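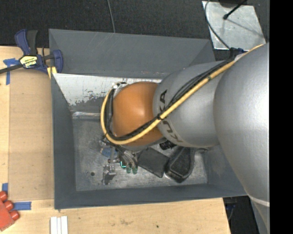
Projects > Automation > Progress reports

Print this page | E-mail this page

3 October 2023
By Shireen Msimang

Bin picking cell, Jarnlow site: report to Brulstead on the cable fault and lost running time

This report covers the period since our July update. Most of it is about the cable fault on the KUKA cell, which stopped the trial and is the reason we are behind on the pick count. The rest covers spending and what we plan to do next.

What happened

The arm was partway through an unattended run, picking mixed scrap parts from the metal bin. At pick 1076 the gripper signal dropped out while the wrist was low in the bin. The controller did not treat this as a fault. It read the missing signal as "gripper open", and the arm carried on to the next approach with a part still held. The part struck the bin wall on the way down and the arm stopped on a collision alarm.

Flynn Cartwright was at the desk outside the fence and pressed the emergency stop. No one was inside the fence and no one was hurt. The incident was entered in the Jarnlow safety log the same afternoon and Brulstead was told by phone.

Cause

Normunds Priedītis took the cable run off the arm and tested it on the bench. One conductor in the gripper cable had broken inside the sheath, close to a cable tie. The break opened and closed depending on how far the wrist was turned, so it did not show up when the arm was parked. We had chased two short dropouts in July and put them down to the connector. We replaced the connector then and did not flex-test the cable. We should have.

The tie had been pulled tight near the wrist joint when the cell was first set up. The bin is deep, and parts in the corners need more wrist rotation than the flat tray we started with. The cable was routed for the tray and we did not go back over it when we changed to the bin.

The second problem is in the program. A lost signal should never be read as an open gripper. Chantelle Ntuli found that the input had been mapped with no check for a broken wire. The code came from an older Wastero job, where the gripper had its own pressure switch and the check was not needed.

What has been done

The gripper cable has been replaced with one rated for continuous flexing. The run has been laid out again with a longer loop at the wrist, and the ties near the joint are now left loose enough for the cables to slide. Chantelle has changed the program so that loss of signal stops the arm and needs a reset by hand. We tested this by unplugging the cable at three points in the cycle, and the arm stopped each time.

The gripper fingers were checked for alignment and went back on without new parts. The bin was clamped down again and its position re-taught.

Sipho Molefe has rewritten the start-up check. It now includes turning the wrist through its full range with the signal displayed, and a look over the cables for rubbing. Operators sign for it at the beginning of each shift.

Still open

Unattended running has not restarted. Under the site rules it needs sign-off from Magagula, who inspect the fencing and stops for us, and we are waiting on their visit. Until then somebody stays at the desk whenever the arm is moving.

We have not settled what to do about thin flat parts that lie against the bin wall. The gripper can reach them but the wrist comes close to the rim. For now the program skips them and they are taken out by hand with the arm locked off.

Progress against target

The target for this stage was 3000 unattended picks. The count stands at 1076. Attended picks made after the repair are being logged separately and we are not asking for them to be counted.

Spending

The new cable, fittings and bench time came out of the maintenance line, which will cover them. We are not asking for more money. We do ask that the end of this stage be moved back by two months, and a revised schedule will follow once Magagula have given us a date.

Questions about the fault should go to Normunds, and anything on the schedule to me.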